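Keep the stapler

Telludum sent the memo in February 2019. Paperless by June. All three floors, every desk, and would we please bring our "legacy desk items" to the bins by the elevators. Legacy desk items. They meant staplers. Hole punches too, and the tape dispensers, but mostly staplers, you could tell from the sound when people dropped them in.

I did not bring mine.

I'm writing this on a lunch break so forgive the mess. I just think we're giving something up without talking about it, and the people deciding it are people who never had to hand 77 packets to 77 parents at a folding table in Brundcombe with the doors already open. I have. Try that with a link.

The argument for getting rid of them goes like this. Paper is slow, paper gets lost, nobody prints anymore. Fine. Except we do print. The office went through 208 reams last year and that's the number they put in the memo themselves, to shame us. So people are printing. And they're going to go on printing, only now the pages will be held together with a folded corner, or a binder clip borrowed from somebody and never returned, or nothing. I got a lease last week in nothing. Eleven loose sheets, page six missing. Was it ever there? No idea.

A staple settles that. Somebody put these pages in this order and said done. You can pull it out, sure, but you leave two little holes and everyone knows.

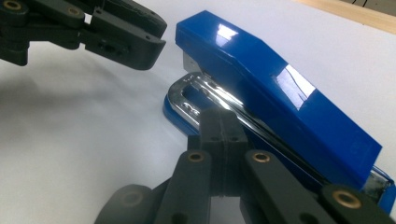
And it's a good object, a decent desk stapler. Heavy enough to stay put. Metal where it needs metal, a bit of color so you can find it under the mail. No account, no update, no battery. You lean on it and it does the one thing. I can't name much else on my desk I'd say that about – the phone wants a new password every month and the label maker has been asking for something in Portuguese since we got it.

I'll be fair. They jam. They jam at the worst time, and then you're in there with a letter opener picking at a bent staple and saying words. Cheap ones are terrible and offices buy cheap ones. The people at Rinlow, down the hall, had a whole cabinet of cheap ones, and I undertsand why they were happy to see those go. And recycling, yes, somebody has to pull the staples or not pull them, I've heard it both ways and never got a straight answer.

But the fix for a bad stapler is a better stapler. Spend a little. Put one good one by each printer, keep the staples in the same drawer always, and let people who want one at their desk keep it. That's the entire policy. It fits on one page so you wouldn't even need to staple it.

What we got instead is a subscription, Negri something, where documents get "bound digitally." Nearly 344 dollars a month. I've used it twice. Both times I printed the thing afterward becuase the meeting was in a room with no screen.

Mine's in the second drawer. If you need it, come by, but bring it back.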